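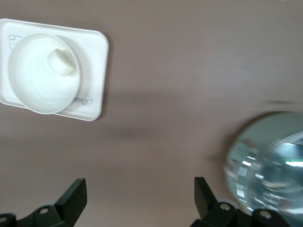 White tray with round cup piece, Bench 2.

Stendport Community Kitchen and Hall
Walk-round checklist, October
Checked by: Akua Issahaku
Copy to: Nii Antwi

1. Front door and ramp
Door closes on its own: Yes
Ramp surface sound: Yes
Comment: Marked "repaired" on the last sheet. Somebody has put a new strip over the old strip. I passed it, but I would like to see it after a frost.

2. Fire extinguishers
Present and tagged: Yes
Pressure in the green: Yes
Comment: The tag on the kitchen one is signed with initials I can't match to anyone. Etornam Alhassan is asking Opoku whether they sent a person.

3. Exit signs
Lit: One out of two
Comment: The back one was dark at 4:15. I was told it "comes on when it needs to." I have marked it as a fail.

4. Hot water
Reading at hand sink: 98 F
Comment: Fine for washing hands. The dish sink was not tested, the thermometer having gone missing again. Left blank, and please don't fill it in for me.

5. Work surfaces
Clean: Yes
Cracks or chips: None found
Comment: Bench 2 has faint streaks. The Zasto cleaner claims to be streak-free. Philomena Sarpong thinks it is being mixed too strong, and I think it is not much of a cleaner. Try plain soap for a month and compare.

6. Trays and small items
Stored off the floor: Yes
Comment: Still no answer on which trays are meant to be washed and which thrown out. Until there is one, don't stack them with the plates.

7. Electrical
Cords in good shape: No
Comment: The 1000-watt heater in the office has tape on its cord. Tape is not a repair. Unplugged and labeled – it had better still be unplugged next time.

8. First aid box
Sealed: No
Contents match list: Mostly
Comment: Short on burn dressings. Ama Zakaria says they are on order from Vulitus, order 1733. They were on order last time too.

9. Storage room
Aisle clear: Yes
Comment: Very clear, and the hallway outside it was very full. The chairs need to go back on their racks before anyone signs this off.

Result: Not passed. Items 3, 7 and 9 to be fixed and looked at again, by me, in person.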